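Notebook, Bresbridge workshop
Thursday, 7.40 am, kettle on

Cold start again for February, and I've come in early to write up the sourdough drying racks before the others arrive and I lose my train of thought to a conversation about somebody's boat.

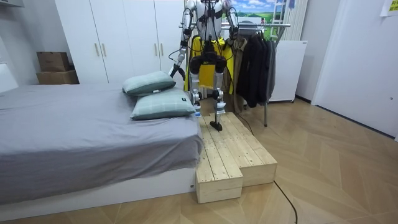
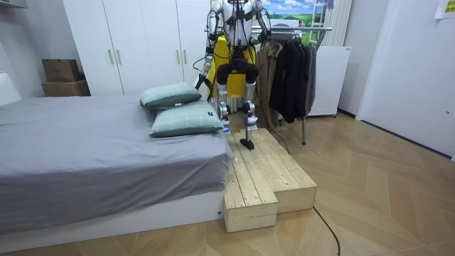
Stelios Christodoulou

So, the starter. We spread 200 grams of the Kourkoulas culture on baking paper on Tuesday night, as thin as the palette knife would let me, and I'd hoped to have flakes by breakfast. No such luck! The middle was still leathery after 12 hours and only the edges would snap. I turned the sheet, propped the door open with a wooden spoon and gave it another four, so 16 all up, and by then most of it had gone a lovely pale straw colour and came away cleanly.

Sotiris reckons I had it too thick on the left side, and he's probably right (he usually is about spreading, he did years of plastering). He'd like to try a silicone mat next time. I'm fond of the paper, but I'll give his way a go.

Smell was good, sharp and a bit like green apples. The Cikusov rye batch next to it smelt more of old socks, though it does that when it's healthy too, so I've kept it. Both are jarred and labelled on the second shelf, with a spoonful of each held back for a revival test in plain flour and lukewarm water.

To do: find the small scales, ask Stultari whether their wholemeal is milled any finer than the last bag, and wash the palette knife properly, as there's a crust near the handle. Next check on the revival jars is at 15 past four.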